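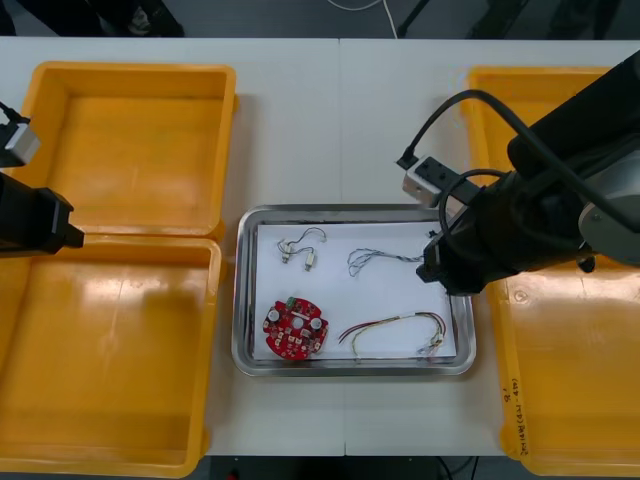
Unit 2: Running a Small Inclusive Sports Day

Okay, so last time we talked about who comes to an inclusive meet and why. Today is the nuts and bolts, and I'm going to lean on the Prustton track meet because I helped at it for years and made most of the mistakes myself.

Heats and divisions

Put athletes with people who run close to their own speed. Age matters less than you'd think! At Prustton we had 180 athletes one July, and I sorted them by birth year (don't do this). The first heat of the 800 had one runner finishing while another was still on the opening lap, and neither of them had much of a race. Now I ask coaches for a recent time on the entry form. If there's no time, I run a short trial in the morning and seed from that.

Read the Fistport handout before the lab. The divisions table on the back is the bit I'll ask you to use.

The schedule

Leave gaps. Leave more gaps than that. Call-up takes longer when some athletes need a quiet route to the start line, or a buddy to walk over with them, and you don't want your starter glaring at a watch. I put the 3000 first, at 9 in the morning, before it gets hot, and keep the relays for the end when families are all in the stands and making a racket.

Noise

Speaking of racket - starting guns. Some athletes are fine with them and some really aren't. We switched to a flag plus a spoken start for every heat, so no one had to ask for it specially. The Kinanen club uses a light on a pole, which I like a lot, but it's hard to see in full sun.

Awards

Do them right after each final, while people are still puffing. Kalogeropoulos Field has a nice flat spot by the long jump pit, and a ramp up to the podium is worth every penny you spend on it.

For next class

Bring a draft timetable for a one-day meet with two track events and a relay. One page, please, and mark where your quiet area goes. Pencil is fine - we'll be moving things.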